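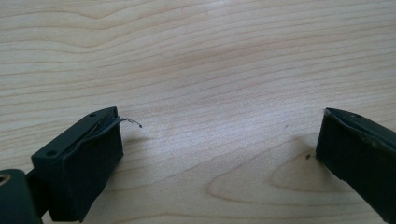 Wood grain on a pale tabletop.

1/2/20

The Codbridge paper ran the story on page two, and by lunch it had been passed around my office three times. A man was arrested after a fight outside a pharmacy in Otetville. The headline gave his religion. The first paragraph gave the country his parents came from. You had to read down to the ninth paragraph to learn that he was born in Skallirmont, forty minutes up the road, and that the fight was over a parking space.

I have no interest in defending him. He hit someone, and the court can deal with that. My complaint is with the paper, and with those of us who read it and shrug.

I went back through the crime pages for September, which is easy enough to do at the library. Most of the men in those stories were described by age and street. "A 59-year-old from Mill Road." That was all the reader got, and it was enough. When the man had a foreign-sounding name, he also got a faith, a family history and sometimes a comment on what he was wearing. I found one report where the victim got the same treatment. She had been robbed, and the paper thought we should know where her grandparents lived.

Editors will say that background is part of the news. Sometimes it is. If a man attacks a temple or a mosque, then religion is in the story and should stay there. If the police are still looking for somebody, a description helps, and I would want it printed. But a parking space has no religion. The man was already in custody, so no reader was going to spot him at the bus stop.

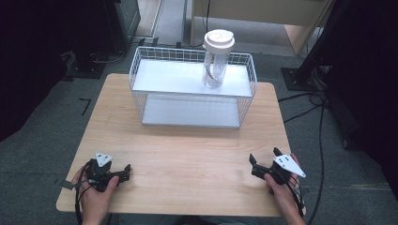
The other defense I hear is that readers ask for it. I am sure some do. The online version of the Otetville story had about 700 comments when I looked, and the ones I read were mostly about immigration. Hardly any mentioned the fight. People wrote that "they" should be sent home - a man from Skallirmont, sent home to where? The paper left those comments up. The same paper closes comments on planning disputes when the language gets rough.

I wear a head covering myself, and I have worked in this county for most of my adult life. The week after that story ran, a customer I have served for years asked me whether "your people" were having trouble in Otetville. She meant it kindly, I think. I told her I didn't know the man. I also don't know the other people in that crime column, and she has never been asked to answer for any of them.

The fix does not cost anything. Before a reporter puts in a person's race or religion, the desk should ask whether the story makes sense without it. If it does, leave it out. Apply the same test to everyone, including the fellow from Mill Road. And if the comments have to stay open, somebody should be reading them.

I sent a shorter version of this to the paper as a letter. They have a limit of 500 words and I kept under it. It has not been printed so far, so I am putting the longer one up here.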